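Starter and rye loaf notes, Jan 11, 2022

Second bake of the Prakevitz rye after the holidays. I write this in the evening, so the morning times are from my paper.

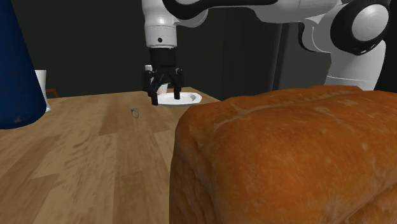

The starter was two days in the fridge and it was slow to wake up. I fed it twice. After the first feeding it smelled like nail polish, after the second one more like yogurt, so I went on. In November the same jar needed only one feeding, but then the kitchen was warmer.

Dough: 600 g flour in total, one third rye and the rest bread flour. Water was 68 percent. I think this is too little for the Prakevitz rye, it drinks much more than the Wesurari one we had before. The dough felt stiff under the hand and I had to wet my fingers only one time. Next bake I will try 72 and write down if it spreads.

Bulk was almost 6 hours. I did 2 folds, the second one too late, I was on the phone. The surface tore a little when I folded it. Shaped on a dry board, no extra flour.

Oven: the dial of the Yeon still shows lower than the real heat. I put the small thermometer on the middle shelf and waited until it stopped moving. Please do not trust the dial - whoever bakes after me, take the thermometer from the drawer with the scrapers.

Crumb: tight at the bottom, more open near the top. Slightly gummy when I cut it, but I cut it too early again. Taste is good, a little sour, salt is okay.

To do:
- buy caraway, the bag is finished
- ask Rovik if the second basket is still in stock, the old one has a split cane
- feed the jar again tomorrow before lunch
- compare with the same dough left in the fridge over night

The fridge dough is on the lower shelf under a towel. Do not move it, please.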